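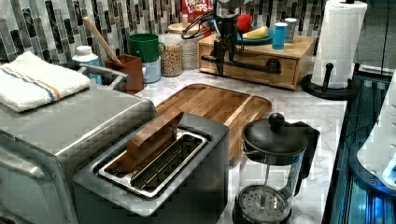
Chapter 4
Looking After the Kitchen Cell

By now you have met the kitchen cell at Drurkatley several times, and I hope you have grown a little fond of it, as most of us who work with it have. In this chapter we slow down and spend some time on the everyday care of the arm: its cables, its gripper, and the counter it works over. It is the kind of work Cyril Bunting taught me in my first January on the job, mostly by handing me a flashlight and letting me look for myself.

4.1 Start with the cables

Before you switch anything on, follow every cable with your eyes from the gripper back along the arm. A loop has to be long enough for the wrist to turn freely, and short enough that it won't catch on a knob, a handle or the lid of a jar. At Drurkatley we check the loops every 40 hours of running and replace the ties every 500, whether they look tired or not (they usually do!).

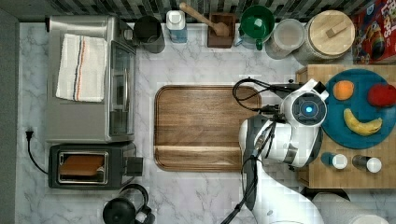 Once the cables are settled, move the arm slowly through its reach, at 15 percent speed, with one hand near the stop button. Listen as well as look. A joint that needs attention will often grumble long before it sticks, and you will come to know the sound. Write down what you hear in the Trandura log, along with the joint number, and then we can turn to the gripper fingers, the subject of Section 4.2.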